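Review: the Trurken wiring harness and connector kit, after a whole lot of plugging and unplugging

I've been putting off writing this one because I wanted to give the kit a fair amount of use first. I had it on the bench all through June, mostly in the evenings after supper, and I think I've finally got enough to say. If you landed here because you searched for "Trurken harness kit worth it" – hi, yes, mostly, keep reading.

Some background for anyone new. I do a lot of small electronics repair, and my least favorite part of the whole hobby is connectors. Soldering I love. Crimping tiny pins onto tiny wires and then shoving them into tiny plastic shells, not so much. So a box of ready-made harnesses sounded like heaven to me, and when Urszula Szulc mentioned in our club newsletter that she'd switched over to them for all her projects, I went ahead and ordered one that same night.

What you get

The kit comes in a flat box with 27 harnesses in it, sorted by length into paper sleeves. There's a folded sheet with the wiring colors on one side and a parts list on the other. The print on mine was so faint I ended up taking a picture with my phone and cranking up the contrast, which worked fine but come on, Trurken. Use some ink.

I dumped everything out and started sorting right away (I can't help it, I'm the same with buttons). The sleeves are labeled by length but the harnesses themselves aren't, so once they're mixed up you're stuck measuring. I put little flags of masking tape on mine. Do that before you do anything else!

The connectors

They're small. I knew that going in, and I still squinted at the first one for a good minute trying to figure out which side was up. The shell is pale and a little see-through and the wires spread out behind it in a fan unless you tame them with a tie or a bit of tape. I like being able to peek inside a shell and check that the pins are seated, so a point to Trurken there.
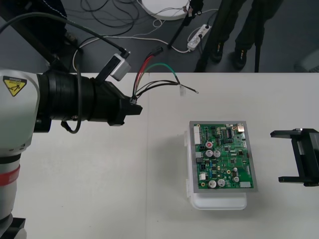
How they fit

The fit is snug. On the first few tries I was sure I had the wrong size, and I went back to that faint sheet twice to check. I didn't have the wrong size, I was just being timid. You line it up, you press straight down with your thumb, and there's a soft click that you feel more than hear. After a couple of evenings I could do it without looking at the key side every time.

Getting them back out is another story. The wires are begging to be pulled and you must not pull the wires! I know that, you know that, and I did it anyway on my third day and popped a pin clean out of its shell. It went back in with a needle and some muttering. These days I use the flat plastic pry tool from my old Drokon set, wiggle one side and then the other, and it comes up nicely. I'd have paid a little extra for a pry tool in the box.

One thing I do appreciate is how flexible the wire is. My last set came from Sobczak and the insulation was so stiff that the harness would slowly push itself off to one side of whatever I was working on, like it had somewhere to be. The Trurken wire stays where you lay it. It also takes a bend without that ugly white crease.

On a crowded board

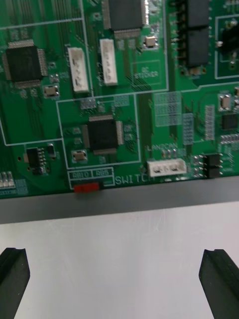

Harness kits get reviewed on nice roomy hobby boards with a mile of space around every header, and that's no help to me, so I made a point of thinking about tight spots. Clearance is what matters, for your fingers as much as for the plug. Take a green board like this one, with two white connectors standing upright fairly close together and a third lying flat under the LAN/CAN label. On a layout like that I'd start with whichever one is hardest to get a fingertip around and leave the easy ones for the end. I learned that order the slow way, on a thermostat board, and had to undo half of it.

The other thing with busy boards is where you put your other hand. I used to steady the board by pressing on whatever was handy, and I've bent chip legs doing it. Hold it by the edges, or set it in a holder. Mine is a cheap Dostar one with rubber feet and it's been great, even if the knob squeaks.

The not so great

Two harnesses in my box had a color order that didn't match the sheet. They worked fine once I'd traced them with a meter, but if I'd trusted the sheet on a power line I could have had a bad night. I wrote to Trurken and got a friendly reply and a replacement pair, so no hard feelings, but please check yours with a meter before you hook up anything you care about.

The sleeves are also flimsy. Three of them have torn already and I've moved everything to zip bags.

Would I buy it again?

Yes, and I'm pretty sure I will, once I run through the short ones. I'd love a version with only short harnesses, to be frank, as the long ones are mostly sitting in their bag. If you do one repair a year, skip it and buy a single harness when you need it. If you're at the bench most nights like me, get the kit, get a pry tool, and put your tape flags on before the sorting gets away from you.

If anybody has found a good storage box for these, something with long skinny compartments, leave me a comment. The zip bags are driving me nuts.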